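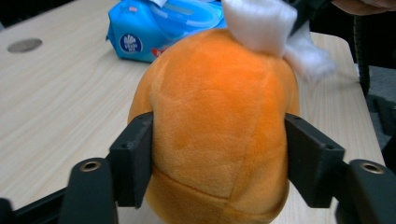 Huvard Completes Cold-Weather Trials of Sellitz Mobile Bridge Carrier

Eight-wheeled vehicle crosses 219 times in deep winter conditions and moves on to crew training

BALTHORPE, Dec 20, 2018 – Huvard has finished cold-weather trials of the Sellitz, its new armored bridge carrier for army engineer units, and the vehicle has come through in great shape. Over the course of the program, two Sellitz vehicles laid and recovered their bridges 219 times on snow, frozen river banks and half-thawed mud, and drove a combined 1,957 miles on road and track.

The trials were held at the Balthorpe proving ground, where the company has tested its engineer vehicles from the very first prototypes. Army engineers worked alongside Huvard's own crews throughout, and they did much of the driving themselves.

"We have been looking forward to this for a long time," said Misaki Ikeda, program director for the Sellitz. "You can put a vehicle in a cold chamber and learn a great deal, and we did that. Then you take it outside, the wind gets up, there is ice in every hinge, and a crew that has been awake since four in the morning has to get a bridge over a gap. Watching them do it again and again was a wonderful thing to see."

A bridge that goes where the tanks go

The Sellitz carries a folding bridge on its back and lays it over the front of the vehicle. The crew of two stays under armor the whole time. Once the bridge is down, the carrier unhooks, backs away and lets other vehicles cross. It can then drive over the bridge itself and pick it up from the far side.

Older bridge layers are mostly built on tank hulls. They are tough, but they are heavy on fuel and often need a transporter to get them to the area where they will be used. The Sellitz runs on eight wheels and drives there on its own. At Balthorpe, the two trial vehicles made every road move under their own power, including the long haul from the assembly hall to the northern training area at the start of the program.

Power comes from a 685-horsepower diesel engine mounted behind the driver. The same engine drives the hydraulic pumps that lift, unfold and lower the bridge. A smaller backup pump with its own battery lets the crew finish a launch or fold the bridge away if the main engine stops.

Changes made since August

The first vehicle went through warm-weather driving in August, and the crews came back with a long list of requests. Hauke Kuhlmann, who leads vehicle engineering, said his team got through nearly all of it before the snow came.

"The crews told us the second step up to the hatch was too high with winter boots on, so we moved it," said Kuhlmann. "They told us the launch display was hard to read with low sun coming through the side window, so we gave it a hood and a brighter screen. They wanted somewhere to hang wet gloves. We put in a warm air outlet with a rail in front of it, and I think that may be the most popular part on the whole vehicle."

Other changes were larger. The hydraulic lines along the bridge arm now run inside the arm itself, out of the way of branches and ice. The hooks that hold the folded bridge in place during road travel have been redesigned with wider jaws, and each one has a small heating element to keep it from freezing shut. The tire pressure system, which lets the driver soften the tires for mud and snow, was given a faster compressor.

The steering on the rear axle was also retuned. Drivers had found that the vehicle felt light at the back when reversing off a laid bridge, at the moment when the weight comes off the front hooks. New software eases the rear wheels in more gently at low speed, and the trial crews gave it good marks.

How the trials were run

The program was split into blocks, each with its own kind of ground. The first took place on packed snow on level fields, where crews got used to the controls and practiced launching by day. After that came sloping banks, then night launches with only infrared lights, then a block of long road marches with a bridge launch at the end of each one.

The hardest ground was saved for last. On the lower reach of the river that runs through the proving ground, the banks freeze overnight and soften by noon, so the surface under the launch foot can be like concrete at one hour and like porridge a few hours later. Crews used the vehicle's ground sensor, a simple probe that pushes into the soil and reports how much weight it will hold, to choose their launch points.

"I really liked the probe, and I did not expect to," said Ifeoma Bako, who ran the field team at Balthorpe. "Every engineer I know trusts a boot heel and a good look around. We asked the crews to pick a spot by eye first, then check it. Most of the time they agreed with the machine. When they didn't, we dug a hole and found out who was right, and those were some of the best arguments of the whole winter."

Bako's team of 6 lived on the proving ground for the length of the program and kept both vehicles running out of a single heated shelter. The longest repair was to a cracked hydraulic fitting on the second vehicle, which was replaced overnight. A stiffer version of that fitting will be used on all vehicles from now on.

Two launches were stopped by the crew partway through, one for high wind and one after a sensor on the bridge joint gave a false reading. In both cases the bridge was folded back safely and the launch was repeated later. The sensor has been moved to a spot where meltwater can't pool around it.

Partners on the program

The bridge sections were made by Idahosa, which has supplied Huvard with welded aluminum structures for earlier engineer vehicles. For the Sellitz, Idahosa developed a new deck surface with raised ridges that shed snow under passing wheels and tracks. It was tested with trucks, wheeled carriers and tracked vehicles.

"We welded, we ground it down, we drove over it, and we welded again," said Halima Akinola, head of structures at Idahosa. "The first deck pattern gave good grip but held on to slush like a sponge. The pattern on the bridge today is our fifth try, and I am very proud of the people in our shop who stuck with it. Seeing a tracked vehicle roll off the far end with clean ridges behind it made their day, and mine!"

Idahosa will now start on the bridge sets for the next group of vehicles. The company has set aside a second welding bay for the job and will carry out load tests on every finished set before it leaves the shop.

Crew training comes next

With the cold-weather work done, attention turns to the people who will use the vehicle. Huvard has built a classroom trainer that copies the Sellitz crew compartment, down to the seats and the glove rail, with screens in place of windows. Two crew members can practice a full launch in it, including faults such as a blocked hook or a loss of main power.

Thịnh Lâm, who manages training and support, has spent much of the winter turning crew feedback into lessons.

"A bridge launch is a conversation between two people," said Lâm. "The driver has the vehicle, the commander has the bridge, and they have to talk to each other in short, clear words the whole way through. So we sat in with the Balthorpe crews and wrote down the words they used. Their phrases went straight into the course, and they are a lot better than the ones we had written at our desks."

The course starts with time in the trainer, moves on to daytime launches on level ground, and ends with a night crossing. Mechanics will have a course of their own, taught on a working bridge arm fixed to a test stand. Instructors from the army engineer school have already been through a first run of both, and their comments are being worked into the final version.

Both trial vehicles are now back in the assembly hall, where they are being taken apart so that every bearing, seal and hose can be checked for wear. They will be put back together with the new hydraulic fittings and used for training.

"There is plenty still to do, and the team is eager to get on with it," said Ikeda. "I'd like to thank the army crews who came out to Balthorpe. They were generous with their time and very direct with their opinions, and the Sellitz is a much better vehicle for it."

About Huvard

Huvard designs and builds engineer vehicles for armed forces and civil emergency services. Its products include bridge carriers, route-clearing vehicles and recovery trucks. The company runs its own assembly hall and works with the Balthorpe proving ground on year-round testing.

About Idahosa

Idahosa makes welded aluminum and steel structures for military bridges, ferries and heavy trailers.

Media contact

Huvard Press Office, Balthorpe
Interview requests for Misaki Ikeda and Hauke Kuhlmann can be sent to the press office. Technical data sheets for the Sellitz are available on request.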